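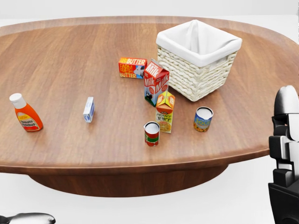 Figure 4. Grocery table, simulator view

1. Open the Nurnell table file and load the basket and the groceries.
2. Leave open tabletop between the two cans. Fingers need space on both sides.
3. Set the arm speed to 23 and save.

Note: Kyrylo Yurchenko's workshop build uses port 2555. Change it if yours differs.
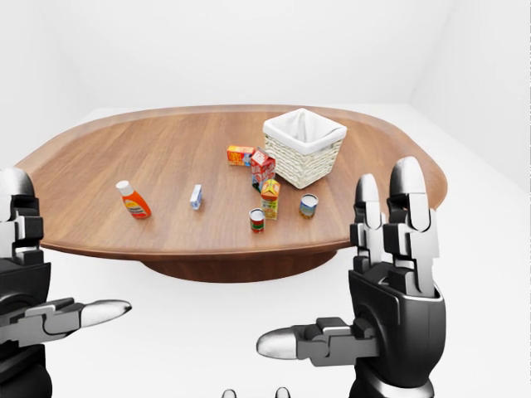
HAND CHECK

4. Switch to the view with both hands showing. The thumbs should point toward each other.
5. Run the open and close test on one hand, then the other.

Caution: Keep the motor power off on the real arms until step 5 passes in the simulator.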